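FOR IMMEDIATE RELEASE
5/28/24

Pralia Releases Undix 8 for Hand-Guided and Remote Task Recording

Update adds wrist-camera review, segment trimming and a single file format for both teaching methods

Pralia today released Undix 8, a new version of its software for teaching manipulation tasks to robot arms by demonstration. The release covers two methods of recording: hand guiding, in which a person moves the arm directly, and remote control, in which the operator moves a leader device and the arm follows. Recordings from either method are now stored in the same format and can be combined in one training set. 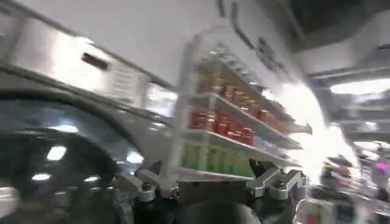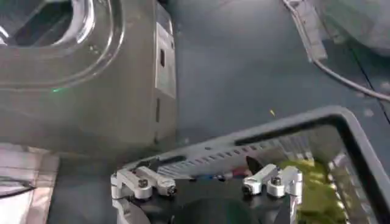 Wrist-camera views from the Undix 8 recording work.

In earlier versions, hand-guided and remote recordings were kept in separate project types. Joint positions were logged at different rates, and gripper commands were stored as open or closed in one and as a continuous width in the other. Customers who wanted to use both had to convert one set by script. Undix 8 logs gripper width continuously in both modes and resamples joint data on a common clock. Existing projects are converted the first time they are opened, and the original files are kept.

The wrist view is now part of the main review screen. An operator can step through a demonstration with the camera image, joint traces and gripper width on one timeline. Marks can be placed at the start of the approach, at the grasp and at the release. Material outside the marks is excluded from training but stays in the recording.

"Most of the time we lost was in review," said Gerrit Le Roux, product lead for Undix at Pralia. "An operator would record a good pick, and then swing the arm back across the workspace with the recorder still running. That return move has fast camera motion and nothing in it the policy needs. Before, you either re-recorded or cut the file by hand. Now you set two marks and go on to the next one."

Undix 8 also includes a motion filter. It compares wrist speed against camera exposure time and flags stretches where the image is likely to be smeared. Flagged stretches are shown in the timeline and can be kept, trimmed or given a lower weight in training. The threshold is set per camera. The filter is off by default in converted projects.

For remote control, the release adds adjustable scaling between leader and follower. At a setting of 1 the two arms move the same distance. Lower settings are intended for reaching into containers and between closely spaced items, where small hand movements at the leader would otherwise bring the fingers into contact with a wall or a neighboring product. Scaling can be changed during a recording with a foot pedal, and each change is written to the log.

Hand guiding now uses a revised gravity compensation routine that takes the mass of the gripper and camera from the tool profile. Users with custom fingers should update the profile before recording - an incorrect mass will cause the arm to drift when released.

The software was tested at Molefe, an integrator of picking cells for retail and small warehouse sites. The test set consisted of 1,559 demonstrations across 23 tasks. After review, 1,099 demonstrations were kept for training. Molefe operators used remote control for tasks inside bins and hand guiding for longer reaches.

"We do not see one method replacing the other," Le Roux said. "Hand guiding is quicker to learn, but the person's arm is often in the side camera. Remote control keeps the view clear and takes more practice."

Availability

Undix 8 is available now to customers with a current support contract. The Bumamley leader arm is supported at launch, and owners should install the firmware supplied with the release before pairing. Support for leader devices without force feedback is planned for October.

About Pralia

Pralia develops software for recording, reviewing and managing robot demonstrations. Its products are used by integrators and research groups working with one-arm and two-arm systems.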